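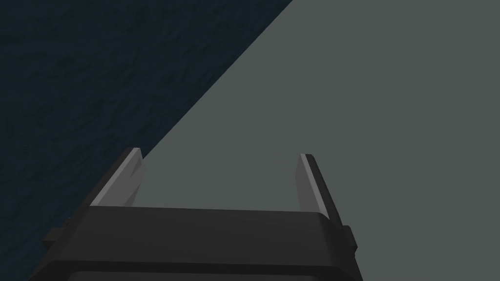
Section 2. Setting up the Teltano dehydrator

The Teltano is supplied with the base, fan cover and lid packed separately from the trays, and must be assembled before it is connected to power. Assemble it where it will be used, as the full stack is awkward to carry. The four rubber feet need even contact on all sides. A flat, smooth surface like the gray one shown is suitable; tiled counters with deep grout lines are not. Leave a hand's width of clear space behind the unit for the air inlet.

2.1 Before first use

1. Remove all tape and the cardboard ring from the base.
2. Wash the trays and lid in warm water with dish soap. Rinse and dry them fully.
3. Wipe the base with a damp cloth. Do not put the base in water.
4. Check that the fan turns freely by blowing lightly across the vent. If it scrapes or sticks, do not plug in the unit.

Note: The trays are safe in the top rack of a dishwasher. The lid is not, and will warp.

2.2 Stacking the trays

1. Set the base down with the control dial facing you.
2. Press the fan cover into the base until both tabs click.
3. Place the drip tray first. It is the only tray without holes.
4. Add the drying trays one at a time, lining up the notch on each rim with the notch below.
5. Fit the lid with the vent closed.

The unit takes up to nine drying trays. Do not run it with more, even if trays from a second unit fit the stack. With fewer than two, warm air leaves too quickly and the thermostat will switch on and off more often than it should.

CAUTION: Do not lift the stack by the lid. The lid rests on the top tray and does not lock.

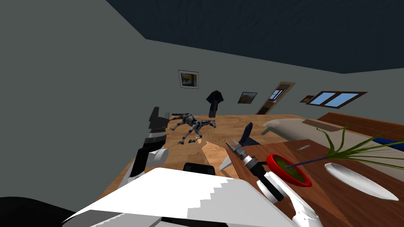

Groler Kitchen Products - Technical Documentation

2.3 Test run

Run the unit empty once before drying food.

1. Plug the cord directly into a wall outlet. Do not use an extension cord.
2. Turn the fan dial to 100 percent and the heat dial to LOW.
3. Open the lid vent halfway.
4. Let the unit run for two hours.
5. Turn both dials to OFF and wait until the base is cool before unplugging it.

A faint smell during the test run is normal and comes from the coating on the heating element. If the smell is strong, or if it is still present on a second run, stop and contact the seller.

2.4 Loading food

Slice fruit and vegetables to an even thickness. Tomatoes go cut side up, with space between the pieces. Herbs should be left on the stem and placed on the upper trays with a mesh liner (part 367) under them - dried leaves will otherwise fall through to the fan cover. Liners are sold separately.

Swap the top and bottom trays halfway through a long run. The lower trays dry faster.

WARNING: The rim of the drip tray becomes hot in use. Wear oven mitts when moving trays.

For drying times, see Section 3. For cleaning the fan cover, see Section 5.

Revised 21/01/2020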